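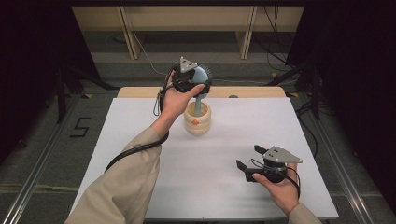
A round hairbrush is a grooming tool with bristles set around its head and a handle for turning it in the hair. It is used to smooth, curl or add body to hair, often while blow-drying. Small brushes make tight curls, and large ones are used on long hair.

Storage

Round brushes are commonly stored upright in a cup or jar on a dresser or bathroom shelf. The handle can go in first, which leaves the bristles free of the sides. A cup with a wide base is less likely to tip when a brush is lifted out. Ribbed cups of the Ogola pattern, sold in Nundside from the 1,575 stalls of the old covered market, were made for this purpose and held brushes up to 56 millimeters across.
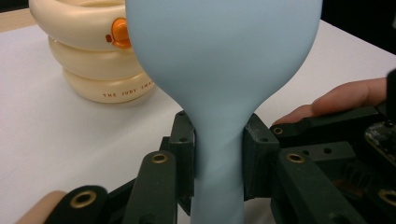 Light blue object with a rounded upper part and a narrow neck.

Cleaning

Loose hair is pulled out by hand or with a comb. The brush is then washed in warm water with mild shampoo, rinsed and laid flat to dry – water left standing in a cup can damage a wooden handle. The cup itself should be wiped out at the same time.

See also: Comb; Dresser set; Hair dryer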